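10月 腕時計メモ

朝、6時過ぎに起きて時計の時刻を確認。先月末に受け取ったTiritanceの記録をまとめておく。Praledlowが外装設計、Didskaが図案を担当した共作モデルで、販売はJaideeの店頭のみ。通し番号は3194。裏蓋の外周にレーザーで刻まれていて、保証書の番号と一致している。字の深さは浅く、爪を立てても引っかからない。斜めから光を当てないと読みにくい。

購入の経緯は前の日記に書いたので省略する。整理券の列で立っていた時間が長かったことと、受け渡しの手順が途中で変わったことだけ追記しておく。当初は本体確認のあとに会計だったが、途中から会計が先になり、確認は脇の台で各自行う形になった。確認項目は、番号、液晶の表示欠け、ボタンの戻り、バンドの印刷の四点。自分の個体は四点とも問題なしとしたが、あとで見直すと印刷の確認は甘かった。これについては後述する。

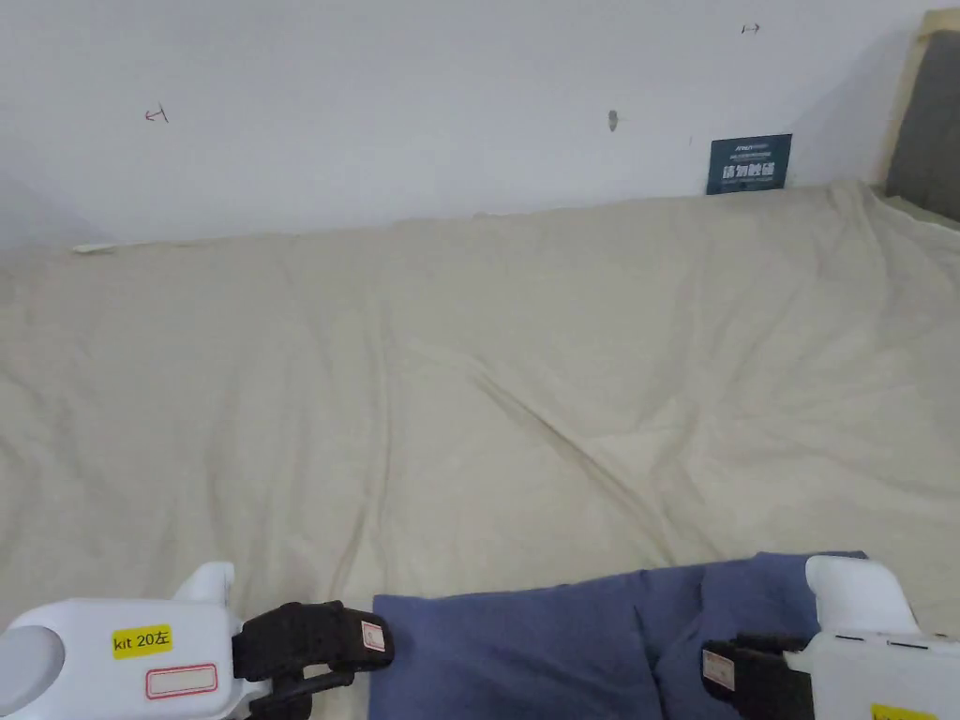 時刻合わせと歩度

電波受信のない通常のクオーツなので、時刻は手で合わせる。秒のリセットは時刻修正モードで右下のボタンを押した瞬間に行われるが、押した時点で秒が後半にあると分が一つ繰り上がる。旧型のPraledlowと同じ挙動である。説明書ではこの点が脚注になっていて、最初は見落とした。リセット後に分がずれていることに気づき、やり直した。

基準には据え置きの電波時計を使った。秒の変わり目を両方並べて動画に撮り、コマ送りで差を読む。目視で「ほぼ同時」と書いていた去年までの記録は、後から比較に使えなかった。動画なら液晶の書き換わりの遅れも含めて同じ条件で読める。ただし液晶は温度が下がると応答が鈍るため、撮影は毎回同じ部屋、同じ時間帯に固定する。朝の7時前、暖房を入れる前とした。

仕様書の精度は月差最大30秒。現時点までの傾向は進みで、規格の幅に対してはかなり小さい。着用日と非着用日で差の増え方が違うように見えるが、日数が足りないので断定はしない。水晶の温度特性からすると、腕に着けている時間が長いほど温度が安定し、机に置いている夜間に遅れ側へ動くのが普通だと理解している。進みの中に遅れの成分が混じっているだけかもしれない。記録表には着用時間の列を追加した。

気になったのは、アラームを鳴らした日と鳴らさなかった日で違いが出るかどうか。電圧降下の影響があるとしても発振回路には定電圧が供給されているはずで、差は出ないと予想する。それでも表に列を作っておく分には手間がない。

バンドの印刷

Didskaの図案はバンド全面に入っている。六時側から十二時側まで線がつながる構成で、ケースの縁を挟んで一本の曲線に見えるようになっている。拡大鏡で見ると印刷は二層になっていて、下に白の隠蔽層、その上に色の層がある。白は色の層よりわずかに内側で止めてあり、多少の版ずれが起きても白がはみ出さない設計である。図案の線幅が細い部分でもこの処理が守られているので、製版の段階でかなり調整したのだろう。

ただし遊環の通る範囲では、すでに艶の変化が出ている。樹脂の遊環の内側がバンドの表面をこするためで、印刷が削れているというより、表面のつや消しが磨かれて光っている状態に近い。着用前に撮った写真と比べると、変化の幅は遊環の可動範囲とほぼ一致する。剣先を毎回同じ穴で留めているので、今後もこの範囲に集中するはずだ。

対策として考えたのは次の三つ。

遊環を金属のものに替える。内面が平滑なら摩擦は減るが、縁の面取りが甘いと逆に線状の傷が入る。

遊環の内側に薄いフッ素系のテープを貼る。厚みの分だけ通しにくくなる。端が剝がれると糊がバンドに移る可能性もある。

何もしない。

当面は三番目とする。印刷の耐久を見ること自体が記録の目的に入っているし、途中で条件を変えると比較ができなくなる。替えのバンドは販売されていないので、割れた場合の扱いだけは別に考えておく必要がある。取り付け部の形状はPraledlowの量産型と共通に見えるが、ばね棒の径までは測っていない。

受け渡しのときに見落としていたのは、十二時側の三番目の穴の縁にある小さな白点である。色の層が欠けて隠蔽層が見えている。穴抜きが印刷のあとに行われた場合、刃が入るときに縁の色層が引っ張られて欠けることがある。ほかの穴の縁も一つずつ見たが、同様の欠けはなかった。留めてしまえば隠れる位置にあり、使用には支障がない。問い合わせはせず、写真を撮って寸法だけ控えた。白点は写真で見ると実物より目立つ。照明を低い角度から入れたためで、正面光で撮り直したものも同じフォルダに入れた。

撮影条件をそろえるのに時間を使った。つや消しの樹脂は光源の位置が少し動くだけで明度が変わる。色の比較には、無彩色の基準板を毎回同じ位置に置いて撮り、現像の段階で白バランスを合わせる必要がある。最初の二回はこれを忘れていて、色の記録としては使えない。形状の記録としては残す。

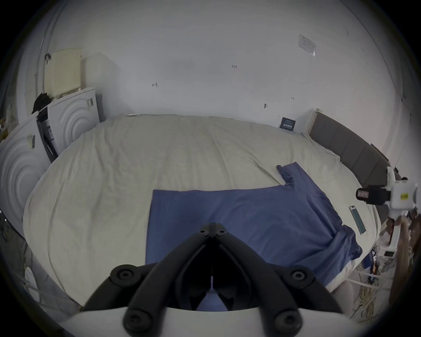 三回目以降はファイル名の先頭に条件の記号をつけることにした。正面光、斜光、透過光の区別が名前で分かれば、あとで並べるときに開いて確かめる手間が省ける。記号の対応表は記録表の一枚目に書いた。去年、別の時計の記録で対応表を作らずに進め、自分でつけた記号の意味が分からなくなったことがある。

昼過ぎ、クリーニングの試験を少しだけ行った。バンドの裏面、印刷のない部分で、水で薄めた中性洗剤と無水エタノールを比べた。綿棒で同じ回数を往復させ、乾燥後の艶を見る。中性洗剤は変化なし。エタノールは乾いた直後に白っぽくなり、しばらくすると戻った。表面に残っていた皮脂の膜が取れてつや消しの地が出ただけなのか、可塑剤が動いたのかは区別できない。印刷面にはエタノールを使わないと決めた。説明書にも溶剤の使用を避けるように書いてある。溶剤の種類までは書いていない。

ケースとボタン

ケースは樹脂の一体成形に、金属の飾り枠を上からねじで留めた構造である。ねじは四隅にあり、頭は六角穴。量産型では十字穴だったので、ここは専用の部品ということになる。ねじの頭の向きはそろっていない。そろえるには締め付け量を犠牲にするか、座面の厚みを一つずつ調整するかになるので、この価格帯でそろっていないのは妥当だと思う。

飾り枠の表面は縦方向のヘアライン仕上げ。上から薄い保護膜が入っているらしく、指紋の付き方が無垢の金属より鈍い。膜の有無は見た目では断定できず、爪でなぞった感触から判断しているだけである。膜があるとすると、傷が入ったときに研磨で直すのは難しい。部分的に膜が切れ、境目が見えるからだ。軽い擦り傷は放置することにした。

ボタンは四つ。押し込みの深さはどれも同じだが、戻りの速さに差があり、左下だけがわずかに遅い。パッキンに塗られたグリスの量の違いだと思う。慣らしで変わるかどうかを見るため、毎朝の時刻確認のときに各ボタンを十回ずつ押すことにした。水中では押さない。防水は50メートル表示なので、手洗いや雨は問題がなく、潜水は対象外である。表示の数字は静水圧の試験に基づくもので、腕を動かしているときの動圧は別に考える必要がある。洗面台の蛇口を直接当てるのも避けている。

裏蓋は四点のねじ留めで、開けていない。開けるとパッキンの当たりが変わり、防水の条件が初期状態ではなくなる。内部の機械の型番を知りたい気持ちはあるが、最初の電池交換まで待つ。仕様書の電池寿命は2年。ライトとアラームを一日一回使う前提の数字なので、自分の使い方では多少前後するだろう。交換のときに開けるなら、パッキンも同時に替える。パッキンが共通部品として手に入るかどうかはJaideeの窓口で聞いたが、現場では分からないという返答だった。Praledlowの修理窓口に送る場合は本体のみを受け付け、箱と図案のカードは同梱しないようにと案内にある。

バックライト

点灯すると文字板の一部に図案が浮かぶ仕掛けになっている。面発光のパネルの手前に、光を通す部分と通さない部分を刷り分けた膜を置いているようだ。消灯時には図案がほとんど見えない。膜の色を液晶の地の色に合わせてあるためで、明るい屋外では斜めから見るとうっすら輪郭が分かる。

暗所で点灯して撮ると、図案の左下にわずかな明るさのむらがある。発光パネルの電極に近い側が明るくなるのは構造上よくあることで、不良とは言えない。ただ、図案の細い線がこの部分に集中しているため、むらの影響で線の太さが違って見える。Didskaの版下では同じ太さなのか、それとも発光のむらを見込んで補正してあるのかは、消灯状態で膜を直接測らないと判断できない。風防越しでは拡大鏡の焦点が合いにくく、測定は保留。

点灯時間は短いほうと長いほうの二段階から選べる。初期設定は短いほう。夜に時刻を読むだけなら短いほうで足りる。図案を見るには短すぎる。長いほうにすると電池の消費が増えるので、撮影のときだけ切り替えている。切り替えは時刻修正モードの中にあり、抜けるときに秒のリセットを誤って押すと歩度の記録が途切れる。手順を紙に書いて机の前に貼った。今日の夕方にも一度押しかけた。

歩度の記録が途切れた場合の扱いも決めておいた。リセット前の最後の差を記録し、リセット後の差をゼロとして新しい区間を始める。区間をまたいで合算はしない。一日あたりの値は区間ごとに出す。量産型の個体で三区間に分かれた記録があり、区間ごとの傾向はよくそろっていた。

箱と付属品

外箱は貼り箱で、角の折り返しの処理は丁寧。蓋の内側に図案の全体が刷ってあり、バンドではどうしても途切れるケースの下の部分まで見ることができる。バンドの曲線が本来どうつながっているのかは、これで確認できた。ケースの幅に相当する部分は、元の図案では緩い曲線になっている。腕に巻いたときに直線的につながって見えるのは、バンドの付け根の角度で補われているからだろう。

箱の内寸と緩衝材の形は量産型と違う。緩衝材は発泡の板を抜いたもので、長期の保管では樹脂のバンドと接触させておくと貼り付きや艶の変化が起きることがある。以前、別の時計で経験した。保管時は本体を薄い不織布で包み、箱には戻さずに引き出しへ入れている。箱は乾燥剤と一緒に棚の上段に置いた。直射日光が入る時間帯があるので、布をかけた。

付属の図案カードは厚手の紙で、片面に艶のある加工。反りが出やすいので、平らな板で挟んである。番号は刷られていない。

夜、夕食のあとに自分の掲示板の書き込みを確認したところ、Tiritanceについて質問が来ていた。返信の内容もここに残しておく。
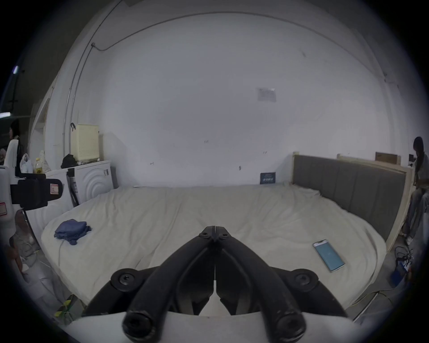
バンドの印刷を長持ちさせるために、保護用のクリームやコーティング剤を塗ってもよいですか。

勧めません。樹脂用の保護剤には油分やシリコーンを含むものが多く、つや消しの表面に塗ると艶が変わり、印刷の層との密着に影響する可能性もあります。汚れたときは水で薄めた中性洗剤を柔らかい布に含ませて拭き、そのあと水拭きをして、乾いた布で水分を取ってください。

返信はここまで。投稿してから、印刷面での試験はまだしていないと書き添えるべきだったと気づき、追記した。裏面の試験の結果だけでは、印刷面について確かなことは言えない。試験に使える余分なバンドがあればよいのだが、先に書いたとおり単体の販売はない。

同じ書き込みの中で、遊環の艶の変化が自分の個体にも出ているという報告があった。着用の頻度は自分より少ないらしい。留める穴の位置と、遊環を剣先寄りに置くか尾錠寄りに置くかで違いが出るかもしれないので、写真を見せてもらえないか聞いておいた。尾錠寄りに固定すれば可動範囲が狭くなり、艶の変わる幅も狭くなる。代わりに剣先が浮いて袖に引っかかる。

記録表の列は、日付、時刻、差、室温、着用時間、アラームの有無、備考の順に並べ直した。室温は撮影を始める前の値に統一する。撮影後に読んだものが数日分あり、備考に印をつけた。

明朝の作業は、歩度の撮影、ボタンの動作確認、左下のボタンの戻りの動画。綿棒と基準板の在庫は足りている。中性洗剤の希釈液は作り置きせず、使う日に作る。22時、アラームを切って引き出しに戻した。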